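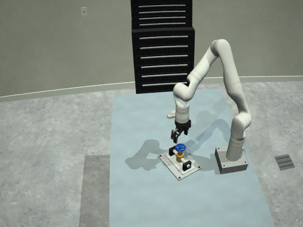

A computer model of a robot arm above a valve with a blue handwheel.

Learning Center > Science and Technology > How Things Are Chosen

This site uses cookies to remember your reading level. Accept / Manage settings

How Does a Workplace Buy a Robot?

Buying a robot is a large decision. A family may talk for a week before it buys a new refrigerator. A water plant, a factory, or a school may plan for many months before it orders one robot arm. This page explains the steps that the Oston Science Center teaches in its planning program for young visitors.

Step One: Name the Job

The first question is "What work must be done?" A valve is a part that controls how water or gas moves through a pipe. Many valves have a round handle called a handwheel. Turning a handwheel is a simple job for a person, but a robot must reach the correct spot, hold the wheel, and turn it without pushing too hard.

Planners write the job down in plain sentences. At the Amodstead water plant, the first plan said, "The arm must turn a small handwheel 14 times each day." A sentence like this helps everyone agree on what the robot is for.

Step Two: Try It on a Computer

A robot arm does not have to be bought before it is tested. Engineers can build a simulation, which is a copy of the job made inside a computer. The arm, the table, and the valve are all drawn to size. Engineers can then move the pedestal closer or farther away and check whether the arm can still reach.

Mistakes in a simulation do not break any real parts. The Amodstead planners tested 23 positions for the base of the arm before they chose one.

Step Three: List Everything

The arm is only one part of the cost. A complete list may include:

- the robot arm
- a strong base or pedestal
- a gripper, which is the part that holds things
- a table or work surface
- tools for repairs and a cabinet to keep them in
- safety equipment
- training for the workers
- spare parts

The gripper is often sold separately. A gripper with two fingers can hold many small objects, but the fingers must open wide enough for the job. Planners measure the object first and choose the gripper afterward.

Step Four: Make a Budget

A budget is a plan for spending money. Suppose a class has 125 tokens to spend on a pretend robot project. The arm costs 56 tokens and the gripper costs 14 tokens. Together they cost 70 tokens, so 55 tokens are left for the base, the table, the training, and everything else on the list.

A careful budget also keeps some money aside for repairs. Fingers wear down and cables need to be replaced.

Step Five: Compare and Decide

Planners ask more than one company for a price. Amodstead received offers from two suppliers, Danladi and Landum. One offer had a lower price. The other included training and a longer promise of repairs. The planners compared both offers with the sentence they wrote in Step One.

Sometimes the decision is to wait until the next year, or to let people continue doing the job by hand.

Words to Know

Budget: a plan for spending money.
Gripper: the part of a robot that holds objects.
Simulation: a copy of a job made inside a computer.
Supplier: a company that sells equipment.

Related Reading
What Is Inside a Valve?
How Water Reaches Your Home
Robot Joints: Shoulder, Elbow, and Wrist
Planning a Class Budget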